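When Nighat Virk talks about the week the arm at Ivato kept stopping, she still shakes her head a little and laughs. She had been running the bin-picking bench for eight months by then, and she thought she knew every noise it could make.

"It would go down for a bar, get nearly there, and just quit," she told me over a very good pot of tea. "Protective stop, every time. You'd clear it, it would do another hour, and then the same thing again. I went home one night so cross that I burned the rice!"

Her first guess was the gripper, and so was everyone else's. Ezequiel Pacheco took it off, cleaned it, put it back, and the stops carried on just as before. Then they went through the picking software, which had logged 4,000 picks since September without much fuss, and found nothing there either.

It was Araceli Moya who spotted it, on 12th December, while she was waiting for a file to copy and watching the wrist go around. One of the cables had been tied a bit too short. On most picks that made no difference at all, but when the arm turned far over to get at a bar close to a wall, the cable pulled tight, and the controller felt the drag and took it for a collision.

"And bless it, it was right to stop," Virk said. "I'd been calling it names all week. If it had kept pulling, we'd have torn the connector out, and somebody might have had a hand near the bin."

They gave the cables more slack, and they also wrote a rule that I rather like: anyone who ties down a cable has to jog the arm slowly to all 4 corners of the bin before starting a run, with a thumb near the stop button.
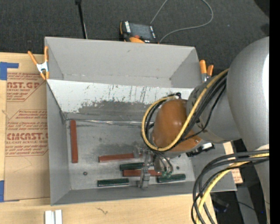 The arm reaching for red and green bars in the metal bin, with its cables looped over the wrist.

I asked whether she trusts the machine more now, or less. She thought about that for quite a while and poured us both another cup.

"I trust the stops more," she said. "I used to clear them and carry on, you know, the way you do with a smoke alarm when you're making toast. Now I go and look at the cables first, and then I write it in the book, even if it's only one line."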